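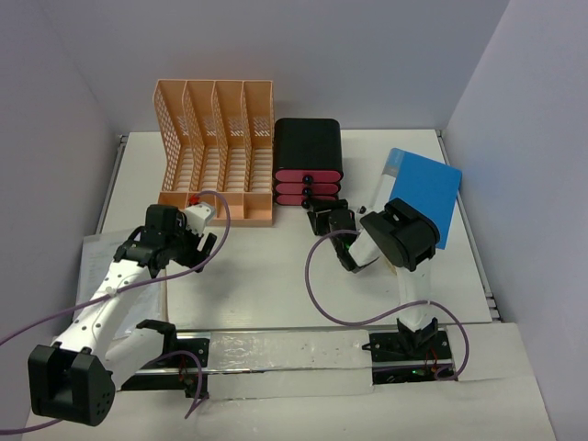 Community Paper Archive, Gavville: progress report to the Zeter Fund

Dear Prasert Wattanapong,

It gives me great pleasure to write to you on 4th April with our news, and I hope you'll forgive me if I ramble a little, as there's a good deal to tell and most of it is cheerful.

Sorting and listing

When you kindly agreed to support us we had 1000 letters, rent books and shop bills from the old Phuthong Street market, nearly all of them in carrier bags. We have now listed 200 of them, which I know sounds slow, but the early bundles were the worst of the lot (rusted pins everywhere, and one family who wrote across the page and then down it as well!). The later ones are in a much clearer hand and we are already moving along faster.

Each item gets a number in soft pencil, a line in the register and a folder of its own. We did try the Bindeck labels, but they lifted at the corners within a week, so we've gone back to pencil and are happier for it.

Visits and talks

The reading afternoons have been lovely. We held four, and 60 people came altogether, several of them bringing papers from home that we had no idea existed. One lady found her grandfather's fish stall in a rent book and read the entry out loud to the whole room. We'd like to carry on with these through the summer if the hall will have us.

Money

Spending is a touch under what we planned. Folders cost less than the quote, though the heating cost rather more, and the balance is set aside for scanning.

What comes next

By the end of the month we hope to have the butchers' bills finished and a first batch ready for the scanner. You would be very welcome to come and see it all, and there is always tea.

With warm thanks from all of us at the archive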